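Is the Britgate day pass worth it with two small children?

2 min read

We're going to Britgate for the first time in June, with a seven-year-old and a toddler. The website sells a day pass and a two-day pass and I can't tell if one day covers it. We'd arrive by train at 10 and want to be out before tea. Is there anywhere decent to eat inside, or do we pack a lunch?

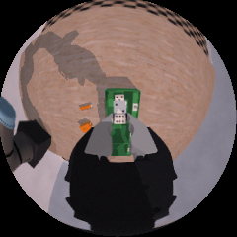
Round wooden table with a checkered edge.

896 views · 7 comments

Answer 1

One day is plenty with a toddler. Do the Bomo boats first, the queue is bad by 11. Ours were worn out by 3 and we'd missed the far end of the park completely - no one minded. Don't go on a Sunday if you can help it.

Food is dear. We took sandwiches and bought drinks.

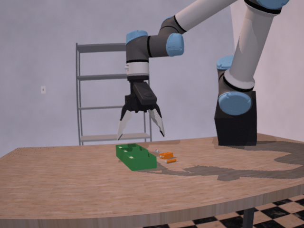
Wooden table with a green tray.

8 people found this helpful

Answer 2

Depends on the older one. Mine was tall enough for the Dralleta coaster and wanted nothing else, so we did use the second day. Check heights before you book, they turn you away at the gate of the ride and not before.

For lunch try Mazandarani, up the steps past the carousel. Rice and grilled chicken, small portions for children, and they'll warm a bottle. Lifts are at the back if you have a pushchair.

Answer 3

two day pass every time, we go every year

Page shared 2,459 times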